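Extension leads and plugs: looking after them at home

Most houses have more extension leads than anyone remembers buying. They get pushed behind the sofa, under the desk and into the cupboard with the Christmas lights, and they rarely get looked at again. An hour once a year is enough to go through the lot. We do ours in March, when the heaters go back in the loft.

Checking the lead

Unplug it from the wall first. Run the whole length through your fingers and feel for nicks, flat spots and places where the outer sheath has gone stiff. Look at both ends, where the cable goes into the plug and into the block. If you can see coloured wires there, the lead is finished. Don't wrap it in tape.

Brown marks around a socket hole, or a fishy smell when the lead has been in use, mean it has been overheating. Throw it out and find out what was plugged into it.

What to plug in where

Lamps, chargers, the radio and the router can share a block without trouble. Heaters, kettles, irons, tumble dryers and washing machines should go straight into the wall. Never plug one extension lead into another. If the first won't reach, buy a longer one.

The highest load a lead can take is marked on the underside or on the plug. Add up the watts of everything on it and stay below that figure. Our desk came to 275 watts with everything switched on, well inside the limit. A single fan heater would have used most of it.

Reels

Unwind a cable reel fully before using it for the mower or a power tool. A wound cable heats up in the middle - you won't notice until it has softened. The 20 metre reel in our shed has two ratings printed on the side, one for wound and one for unwound, and the wound one is much lower.

Plugging in and pulling out

Push the plug home until it sits flat. One that is half in can spark and get hot. When taking it out, hold the body of the plug and never tug the cable. If it is stiff, steady the strip with your other hand.
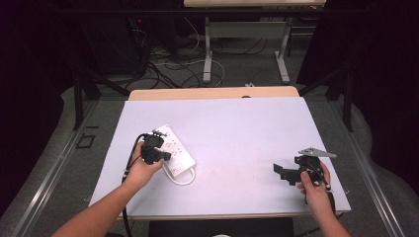 A black plug against a white power strip.

Labels

Write the name of each appliance on a bit of masking tape and fold it round the cable near the plug. Freezer first, so it doesn't get switched off by mistake.

Storing leads

Coil them loosely in big loops and tie with a strip of old tights or a hook-and-loop band. Winding tightly round your elbow puts a twist in the cable. Hang the coils on a peg somewhere dry. Small leads fit inside a cardboard tube, with the length written on the outside.

Page last checked June 2020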